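Fiche de contrôle, poste « cuisine » - cellule d'essai Plistilum, mai

Rédaction : Ruwan Bhuiyan. Relecture : atelier Livalwood.

Objet : vérifier le poste avant une série, puis noter ce que le bras sait faire sans aide. La question posée par Beketti reste la même depuis le début : peut-on confier à une machine le rangement d'un plan de travail, oui ou non, et à partir de quand.

## A. Avant mise sous tension

- [x] Arrêt d'urgence accessible depuis la chaise de l'opérateur. Testé deux fois.
- [x] Fixation de l'embase. Resserrée, marquage au feutre refait.
- [x] Câble du poignet. La boucle a du mou, c'est voulu. Vérifier quand même qu'elle n'accroche pas en rotation complète.
- [ ] Capot de l'alimentation. Vis manquante, commande passée chez Selvanayagam. Ne bloque pas l'essai.
- [x] Plan de travail essuyé. Le carrelage aussi, les traces de doigts gênent la vision.

## B. Mouvements à vide

- [x] Retour à l'origine. Correct.
- [x] Ouverture et fermeture de la pince, 200 cycles. Pas de jeu anormal, léger bruit en fin de course à l'ouverture.
- [x] Descente au-dessus de la plaque. Arrêt avant contact.
- [ ] Approche de l'évier. À reprendre : la trajectoire passe trop près du robinet. Limite logicielle à ajouter avant le prochain essai.

## C. Tâches

| Tâche | Essais | Réussis | Avis |
|---|---|---|---|
| Prendre un cube isolé | 200 | 128 | acceptable |
| Prendre un cube, voisin à côté | 200 | 4 | refusé |
| Poser dans l'évier | non fait | - | attendre la limite logicielle |

Commentaire sur la deuxième ligne : quand deux cubes sont proches, un doigt vient souvent buter sur le mauvais. Le bras recommence alors le même geste au même endroit. Une personne pousserait le voisin du bout du doigt sans y penser. Le programme n'a pas ce geste-là, il faudra le lui apprendre à part.

Commentaire sur la première : un échec sur un cube isolé vient presque toujours d'une prise trop haute. Le réglage de hauteur a été repris en cours de série, les derniers essais sont meilleurs.

## D. Avis général

Pour débarrasser une vraie cuisine, c'est non pour l'instant. Les objets sont ici des cubes de couleur, faciles à voir et à serrer. Une assiette grasse ou un verre, c'est un autre travail. Pour du tri répétitif en atelier, pièces séparées et toujours posées de la même façon, le niveau commence à être utile - à condition que quelqu'un reste à portée de l'arrêt d'urgence.

La lenteur n'est pas notée dans le tableau. Elle compte pourtant : ranger la plaque à la main prend moins de temps que de lancer le programme.

## E. À faire

- Reprendre la série « voisin à côté » après modification de l'approche.
- Remonter la vis du capot.
- Graisser la pince à 700 cycles cumulés, noter la valeur dans le cahier.
- Demander à Livalwood une deuxième plaque, pour alterner.

## F. Vues du poste 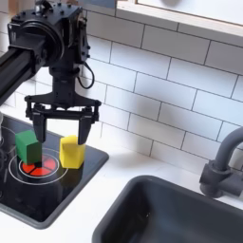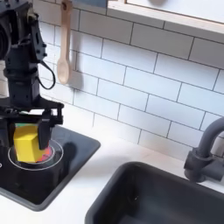 *Vues 1 et 2 - poste cuisine, pince au-dessus de la plaque. Vue 1 : pince ouverte, cubes vert et jaune. Vue 2 : bloc jaune tenu.*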